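Can a robot tidy up yet? My gallery from the Kenatel open lab

I've been promising this page since October, so sorry to everyone who kept asking! Freya Pickering talked me into coming along to see how far the machines have got with ordinary chores. I do a bit of shelf stocking and an awful lot of picking up after other people, so you could say I have an interest. 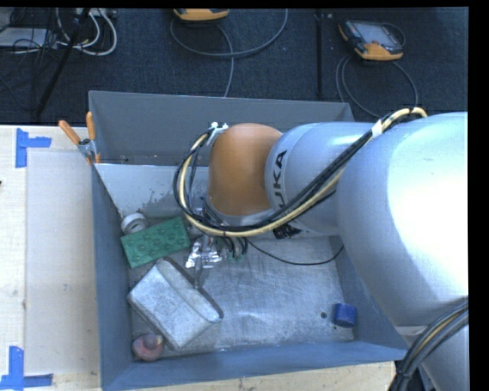 Bin picking with the big KUKA arm. The odds and ends are mostly over on the left, and the little blue cylinder has the right side to itself.

I could have watched this one all afternoon. It sounds so easy, doesn't it? Reach into the bin, grab a thing, put it somewhere else. My nephew could do it at two. But look at what's lying in there: a silvery pouch sort of thing with rounded corners, a green block sitting on a tilt, a crumpled shiny bit that looks like foil. You and I would just stick a hand in and feel our way around.

Napaporn Wannasri, who was running the demos, told me the shiny stuff is what gives her grief. The sensors they use get muddled by glare, and a metal bin with a silvery pouch in it is about as unkind as you can make it. She'd logged 300 tries with her latest settings and 77 of them had come up with nothing at all. I thought that was pretty good going. She pulled a face.

The other thing I asked about was the walls. If something rolls right up against the side (that small white roll on the left, say) the arm has to get down next to the metal without bumping it. Anyone who's fished the last teaspoon out of a deep sink will sympathise.

I also loved the clamp on the corner of the bin. Big orange handles, same idea as the ones in my shed. All that clever engineering and there's still a job for a spring clamp!

So, would I have one at home? Not at that size, I'd have to move out. Cyril Dobson reckons the shop floor will come first and I think he's right. He manages the stockroom at Tapley, and his lot get 993 different lines through the door, a good share of them in floppy bags. He'd be happy with a machine that could empty a returns tub overnight, even slowly, as long as he didn't have to stand beside it. Sorting by colour or putting things neatly on a shelf could wait.

Beverley Goodall was less keen. She wanted to know who picks up whatever the robot drops, and I noticed the answer to that was a bit mumbled.

My own list of chores I'd hand over tomorrow has 7 things on it, starting with the cutlery drawer and ending with the bottom of the toy box. I showed it to Napaporn and she ticked one (the toy box, and only if the toys were all hard ones). Laundry got a flat no. I'd have thought socks were easier than blocks, but cloth changes shape every time you touch it, so there you go.

Thanks to Freya for the lift and to Beryl Tunstall for the date slice. If you've seen a machine doing a real household job somewhere, leave me a note in the guestbook and tell me whether it was any good. I'm hoping to get to the Ketaleo workshop next, where they're meant to be having a go at loading a dishwasher.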